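Subject: Re: [prakville-woodfinish] Oil on maple and birch tops, second season

Rokeya and list,

Answering the questions from Tuesday in the order they came. Sorry for the length.

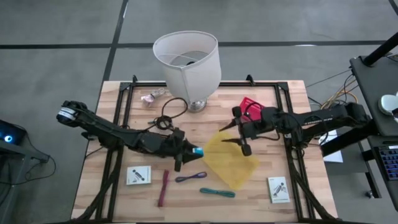
The main thing I would change from what I wrote last year is the thickness of the first coat. I used to flood the surface and leave it until it stopped soaking in. On softer woods that is still fine. On maple it leaves too much oil sitting on top, and if you miss a spot when wiping down it goes gummy and you end up scraping. Now I put on much less, rub it in with a folded cotton cloth, wait twenty minutes, and wipe until the cloth drags.

> On Tuesday Rokeya Patwary wrote:
>
> I have a strip-glued kitchen top, 54 inches long, that came from the
> shop with some kind of oil on it. It has gone gray next to the sink
> and there are two black rings where a can stood. The rest looks dry
> but not damaged.
>
> 1. Do I have to sand the whole thing or can I do the sink end only?
> 2. What grit do I stop at? The Tolentino leaflet says to go very
> fine, but my brother-in-law says that closes the wood up.
> 3. How long before I can use it again?
> 4. Is Plostari safe for a surface where I roll out dough?
>
> I have one weekend when the family is away, so I would like to get it
> right the first time.

1. Whole top or one end

You can do the sink end only, but you will see the join. Oiled wood darkens with age and a sanded patch comes up pale beside it. It evens out over a year or so. If the pale part would bother you, do the whole top. On a piece that size it adds maybe an hour.

With strip-glued tops there is one trick if you do go partial. Stop the sanding at a glue line and not in the middle of a strip. The strips vary in color anyway, and the eye takes the change for a different piece of wood. That only works if the strips run the right way for you, and on a long top they usually run the length of it, so you may be out of luck at the sink end.

The gray will sand out quickly. The black rings may not. Those are iron stains and they go deeper than they look. Oxalic acid takes them out after sanding. Mix it as the packet says, wear gloves and eye protection, brush it over the whole strip and not just the ring, and rinse well when it has dried. Keep it off the rest of the kitchen. Then let the top dry overnight and sand lightly again, as the water will have raised the grain. Don't sand before you have rinsed it properly — the dust is nasty to breathe.

2. Grit

Your brother-in-law is mostly right. I start at 100 for gray wood, go to 150, and stop at 180. I tried finer on a small maple board last December and the oil sat on the surface and dried patchy. I haven't used the Tolentino oil, so perhaps theirs is thin enough that it makes no difference. Test it on the underside first.

Vacuum between grits, then wipe with a barely damp cloth.

3. Drying time

Leave 8 hours between coats as a minimum, and overnight is better if the house is cool. Two coats, then a third around the sink only. You can put a plate down after a day. Keep standing water off it for longer, up to two weeks, and use a board under anything wet in the meantime.

So for your weekend: sand and treat the rings on Friday evening, light sanding and first coat on Saturday morning, second coat Saturday night, sink end again on Sunday. That is tight but it can be done.

4. Plostari and food

I can't tell you for certain. The can I have says it is suitable for worktops once fully cured and doesn't say anything about direct contact with food. I would write to them and ask. For dough I would use a separate board with plain mineral oil on it and leave the top out of the question.

Rags, as always: lay them out flat outdoors to dry, or put them in a metal can of water with a lid. Do not leave them balled up in the trash. Drying oil heats up on its own and can start a fire.

One question back to the list. The Troller pads that I used for the wiping coats have changed, and the new ones leave lint. Has anyone in Prakville found a supplier who still has the old kind? I have gone back to cut-up bed sheets for now, and they work, but I am running out of sheets.

Rokeya, if you can post the width of the top as well, I can say how much oil to buy. One small can will probably do it.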